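Stocks and Soups, handout 4: thickening
Skostau evening kitchen course
22 May 2018

Read before the practical. Bring an apron and a tasting spoon, the drawer ones keep going missing.

Left over from last time - stock. If yours came out cloudy it boiled. Bare simmer only, lid off, skim early. Will still taste fine, use it for a thick soup where it won't show.

1. Roux

Equal weights butter and flour. For the soup tonight 50 g of each to 1 liter of stock, gives you medium body. Melt butter, flour in all at once, stir. White roux = two or three minutes, just until it stops smelling raw. Blond = five or so, smells like toast. Brown = much longer and it thickens LESS, so you need more of it. People always forget this one and then the gumbo is thin.

Stock goes in a ladle at a time to start with. Whisk smooth before the next ladle. Once it's loose you can pour the rest.

Then simmer it, 10 minutes minimum. Flour taste needs time to cook out. Taste at five and again at the end, write down what changed.

2. Slurry

Cornstarch + COLD water, one part to two. Stir again right before it goes in, it sinks to the bottom of the cup while you're talking. Soup must be at a simmer. Thickens in a minute, goes glossy. Don't keep boiling it hard after that or it thins back out. Doesnt freeze well, gets spongy.

Arrowroot - same method, clearer result, go easy with dairy (slimy).

3. Puree

Cheapest way. Take out a third of the beans or potato, blend, put back. Potato: use a masher or a food mill, a blender turns it to glue. White beans are the most forgiving. Hot soup in a blender - fill halfway, lid vented, towel over the top. Every year somebody skips the towel.

4. Egg and cream (liaison)

Two yolks, half a cup of cream for the liter. Temper: whisk a ladle of hot soup into the yolks slowly, then another, then pour it all back in off the heat. Warm gently, never boil. If you see little threads it has scrambled, strain it and call it done.

5. Cream and cheese finishes

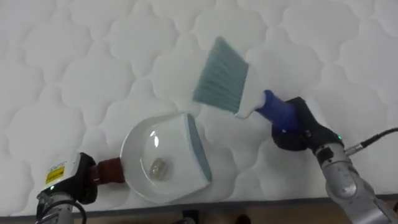

Whipped cream on a soup, unsweetened, soft peaks. Goes on the squash soup and the tomato, a spoonful per bowl at the very last second. If you're covering a whole tureen for a buffet, spoon it on in blobs close together and just nudge them with the back of the spoon, so you end up with puffy rounded white mounds and shallow wavy lines between, like quilting on a mattress. Stop there. Smoothing it flat knocks the air out and it sinks. Chill the bowl and the whisk first.

Cheese - grate it yourself, bagged stuff is coated and goes grainy. Pot off the heat, handful at a time, stir between handfulls. A teaspoon of cornstarch tossed through the cheese helps.

Sour cream: room temp, stir some soup into it first, same idea as tempering.

For the practical

Pairs. One base soup, split in four, one thickener in each. Let them sit and taste again at 10 minutes, look at what has skinned over and what has gone watery round the edge. Salt at the end, not before you split.

Write-up is one page, due next class. Brown roux and gumbo come back in September with the second half of the course.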